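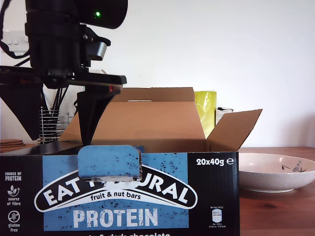 FAQ – Cartons, barres et petits colis

Rubrique : Vie pratique > Cuisine partagée > Réserve

Je peux garder mes barres dans leur carton d'origine ?
Oui. Les Eat Natural par exemple, le carton bleu foncé reste ouvert sur le plan, on se sert dedans. Pas besoin de transvaser.

La languette prédécoupée, on l'arrache ?
Comme vous voulez. Pousser avec le pouce, plier, tirer d'un coup sec. Si ça déchire de travers – un bout de scotch, terminé.

Où vont les cartons vides ?
À plat, derrière la porte de la réserve. Pas dans l'évier, pas sur le micro-onde. Ramassage tous les 7 jours.

Il reste deux barres au fond, je jette le carton ?
Non !! Mettez-les dans le bac Ukia, étagère du bas, et pliez le carton ensuite.

Allergies ?
Gardez l'emballage individuel fermé jusqu'au moment de manger. Fruits à coque : lire l'étiquette de chaque barre, les recettes changent d'un parfum à l'autre. En cas de doute voir Roswitha Reuter, bureau 11.

Je peux réutiliser un carton pour ranger autre chose ?
Oui, sachets de thé, piles, câbles. Écrire le nouveau contenu au feutre sur le devant, sinon tout le monde cherche les barres dedans. Rien de lourd, le fond lâche.

Qui recommande ?
Knut Seidel, début de mois. Demande de parfum avant 11 h, sur la feuille du frigo. Les demandes orales sont oubliées, désolé.

Et pour avril ?
Réserve fermée pour peinture. Prenez ce qu'il vous faut avant, le reste part au sous sol.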